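Filed under: Working papers / Households and storage

3. What people keep, and where they say it is

I should own up that I came to this question sideways. I was meant to be writing about house moves in Sorkemby, and how long people take to feel settled after one, but every time I sat down in somebody's kitchen the talk went straight to The Drawer. You know the one (batteries, a takeaway menu, keys to a shed that was sold with the last house). So I gave in, rewrote half my questions over a wet fortnight in July, and asked people about small things and where they live.

The survey went through every letterbox on the Pollinwood estate and the older terraces behind it, 3,000 forms altogether, and 1,121 came back filled in well enough to use. I was thrilled with that! I'd budgeted for far fewer envelopes and had to go and buy more box files. Each form listed ordinary household bits, such as scissors, string, stamps, spare fuses and sticky tape, and asked people to write down where each one was kept without getting up to look. Then they were asked to go and look.

The gap between those two answers is what I call the Sindulness score, after the name of the terrace where I first tried it out on my own neighbours. A score of nought means everything was exactly where you said. A high score means you have a lovely theory of your own house and the house disagrees. Figure 3 goes with the tape question, the one people wrote most about in the margins.

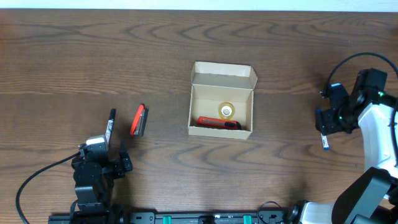 Figure 3. Tape, in an open cardboard box.

Words: the author, Abdelaziz Household Studies Group

Tape is a funny one. People were very sure of themselves about scissors and mostly right, and very unsure about fuses and right about that too, but with tape they'd put down a place with great confidence and then cross it out, sometimes twice. I think this is down to it being a thing you carry to the job. You wrap a present upstairs, you mend a book on the sofa, and the tape stays wherever the job finished. Stamps don't travel like that.

I had expected people who'd moved recently to do worse, and they didn't, which rather sank my original paper. Newcomers still had a fresh memory of putting things away. The high scores came from people who had been in the same house for donkey's years and had changed the system more than once, so that the old place and the new place were both still in their heads. One form simply said "left of where the cooker was".

I followed up with more than 400 of the households by post, using the same list in a different order, and the pattern held up nicely for everything except string. I'll come back to string in section 5, as it needs a table to itself.

Contact the working papers desk | Text copyright the author | Back to top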